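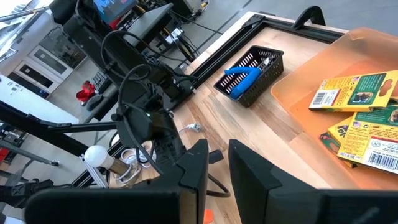 Does a kitting cell with two arms need fewer people than a packing bench? In our case the headcount stayed the same, and the hours moved from picking to preparing and checking.

I have been asked this often enough since the summer that I would sooner write it down. The background is dull. Orders from Dulside are mixed: small cartons, loose pieces, the odd hand tool, all going into bins or baskets. At the old bench one person read the sheet and picked, and a second person checked. The mix changes weekly, so fixed tooling was never worth the money.
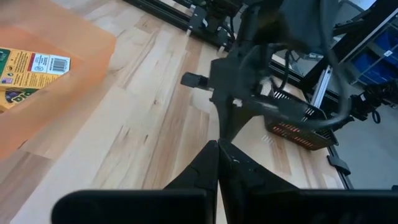
Rekholm Handling Trials - Bench and Packing Section

Two arms share one table, and most of the early trouble came from that. Each arm can reach well into the other's half. We set a rule that only one may enter the middle strip at a time, which cost us speed and removed most of the stops. The waiting is visible and people find it irritating to watch. I have left it in.

The fingers are plain and narrow. They suit a carton gripped across its short side and they are poor on anything lying flat. The packers knew this before I did. Periklis Kourkoulas, who had nine years on the manual bench, now writes the layout sheets: which way up a carton starts, how far apart two small parts must be. His sheets run to one page. Mine ran to four.
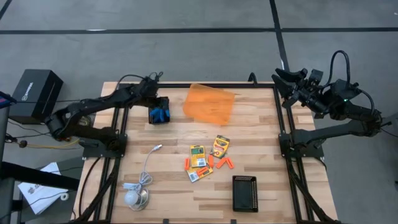
The change in the job is easiest to see in the log. Over a trial of 500 picks in October we recorded 177 where a person stepped in, either to move a part or to restart the sequence. On the next 500, with the revised sheets, it was 100. The software was the same version in both runs. I would not claim more than that from two runs on one table.

What the packers lost is the walking, and with it a fair amount of talking. What they gained is a screen, a stop button and a lot of short interruptions. Two of them prefer it. One asked to go back to the Vandberg line and has done so - a reasonable choice, and we should have offered it earlier.

Pay is still unsettled. The grade for the bench was written around picks per hour, and no one doing layout work scores well on that. Manolakis have a setter grade at their site and I have asked for a copy.
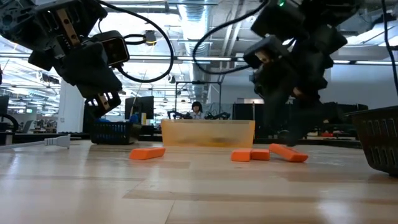 Both arms at the table, with the orange bin and four orange blocks.

Next on the list is the basket work. The tools go in at odd angles and the slots catch, so the sheets for those will take longer. Periklis has a draft and I have not yet read it.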